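4. Lender Entry and the Financing of Early-Stage Technology Firms

4.1 Setting and sample

We examine how the arrival of a specialized lender changes the terms on which young technology firms borrow. The setting is the Indton region, where Suvarna, a bank serving venture-backed companies, opened a lending office in May. Before that month, firms in the region borrowed either from general commercial banks or from Uvar, a private debt fund with a narrow mandate. Neither lender accepted a pending equity round as support for a loan. Suvarna did, and the difference in underwriting practice is what we use to identify the effect of entry.

The sample is drawn from the Zusska loan register, which records the amount, rate, maturity, and collateral class of each facility granted to a private company. After removing renewals and facilities with missing terms, we are left with 3,203 loans. The register was downloaded on January 26, 2021, and later corrections to the file are not reflected in our estimates. Firms are sorted by main activity into 21 industry codes. Four of these codes (software, medical devices, automation, and biotechnology) are treated as technology. The remaining codes serve as the comparison group.

Sorting by main activity raises a known problem for automation firms. Many of them sell software and hardware under a single contract, and the register assigns them to whichever line brought in more revenue in the filing year. A firm can therefore change codes without changing what it does. We fix each firm's code at its first appearance in the register and hold it constant. Table A2 reports results with the code allowed to vary.

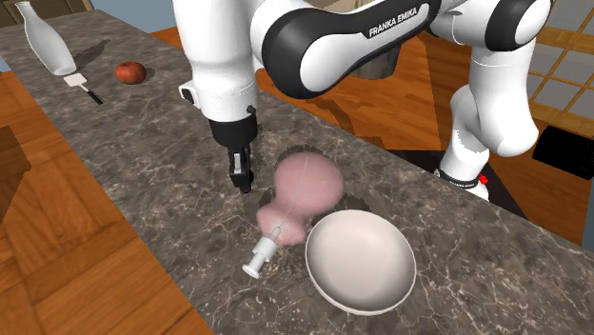 Figure 3. Simulated Franka Emika robot arm over a marble countertop.

4.2 Loan terms before and after entry

Our main specification regresses the interest spread on an indicator for technology firms, an indicator for the period after entry, and the product of the two. Firm size, age, and prior equity raised enter as controls. Standard errors are clustered by industry code. With so few clusters the usual asymptotic results are a poor guide, and we report wild bootstrap p-values next to the conventional ones.

The coefficient on the product term is negative and stable across specifications. Technology firms paid lower spreads after Suvarna opened its office, and the decline is larger among firms that had closed at least one equity round. Among firms with no outside equity, the estimate is close to zero and we cannot reject that spreads were unchanged. This pattern fits an account in which the new lender reads the presence of an equity investor as a signal of quality. It fits less well with an account in which more competition lowered prices for all technology borrowers.

Maturities moved in the other direction. Facilities granted to technology firms after entry were shorter, with more frequent covenant review. Borrowers appear to have traded a lower rate for closer monitoring. We do not observe covenant breaches directly and so cannot say whether the reviews were binding. 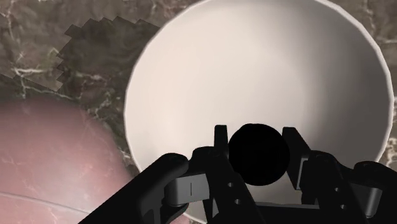

A second question is whether entry brought in new borrowers or only moved existing ones between lenders. We match each borrower to its earlier facilities by registration number. Where no earlier facility exists, the borrower is classed as new. The share of new borrowers rises in software and medical devices, while in automation most of the post-entry volume comes from firms that had previously borrowed from Uvar. Hardware inventory can be pledged to a general lender or a debt fund, and automation firms may have been less constrained to begin with.

4.3 Robustness

Three checks were run. First, we dropped loans below a threshold of 500 thousand in local currency, which are often equipment leases reported as loans. The main coefficient falls slightly in size and keeps its sign. Second, we moved the entry date one year back and estimated the same model on pre-entry data only. The placebo coefficient is small and imprecise. Third, we excluded all Uvar facilities, on the grounds that the fund may have repriced its book in anticipation of the new office. The results for software and biotechnology are unaffected. The estimate for automation loses precision, as expected given the smaller number of observations left in that code.

The register does not record warrants. Specialized lenders commonly take them alongside a loan, and a lower stated spread may be offset in part by this cost. Our estimates should be read as effects on the cash price of debt only. Section 5 uses a hand-collected set of term sheets to bound the size of the omitted component.

Contact the corresponding author | © 2021 The authors. All rights reserved. | Back to top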